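Why Does Your Elbow Only Bend One Way?

By Hoi-yan Liao

Try something for me before you read any further. Hold your arm straight out, palm up, and bend it so that your fingers touch your shoulder. Easy! Now straighten it again and try to bend it the other way, toward the floor. Don't push, please — your elbow will simply stop, and it is quite right to stop.

Places where two or more bones meet are called joints. You have plenty of them, and they don't all work the same way. Your elbow bends a lot like the hinge on a door, swinging open and closed along one path. Your knees do much the same job, and so do the middle parts of your fingers.

Now swing your whole arm in a great big circle, as if you were throwing a ball very slowly. (Check that there isn't a lamp or a little brother next to you first.) You couldn't do that with a hinge! Your shoulder is a ball-and-socket joint. The top of your arm bone is round, and it sits in a shallow cup, so it can roll in almost any direction. Your hips are made this way too, with a much deeper cup, and that makes them steadier but not quite so loose. 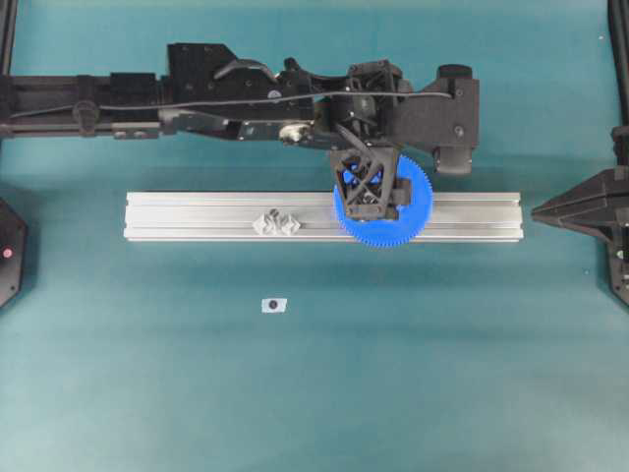
Bones can't move by themselves, of course. They need muscles to pull them, and pulling is the only thing a muscle can do. It can't push, not even a tiny bit. So muscles often work in pairs. When you bend your elbow, the muscle on the front of your upper arm, the biceps, gets shorter and pulls your forearm up. When you want it down again against something heavy, the one at the back, the triceps, takes its turn.

And why don't the bones grind together? The ends are covered in something smooth and slippery called cartilage, and many joints have a little fluid inside as well, a bit like oil on a bicycle chain. Strong bands called ligaments hold everything in place.

If you'd like to feel your muscles taking turns, put your left hand around your right upper arm and bend and straighten your elbow slowly. Then press your right palm down hard on a table and feel the back of your arm — it should go nice and firm. Try it on a grown-up next, if they'll sit still long enough.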